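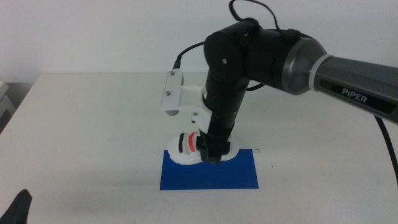

Last edited Saturday, 8 revisions

Home > Boards > Arms and grippers > Data collection

Grasp examples for a white part on a white table

posted by Zinhle Du Plessis

I am recording teleoperated picks of a white printed part with coloured straps, starting on a blue mat on a white table. Two views are logged, one fixed and one at the wrist. With 100 episodes the policy reaches the part but closes too early in 7 of 8 trials. Should I record more of the same or change the setup?

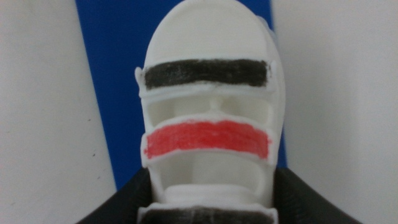 2 min read

Benedek Antal

Check the wrist view first. At close range the body is white and low in contrast, and the black and red straps are the strongest features. If the part always starts with the straps facing the same way, the policy may key on them alone. Vary yaw and position between episodes. Also compare the gripper command with the measured jaw position. A lag between the two, once logged, looks like early closing to the learner.

plernunora_user

more data. we had 930 before ours was any good

Zinhle Du Plessis

Timestamps were offset by 7 samples on the gripper channel. Re-exporting now. Yaw was fixed in every episode, so I will redo those.

Related threads
Cluser export drops the last sample
Juhász mount: screw lengths
Resetting the part between episodes
Cusulberg meet-up, September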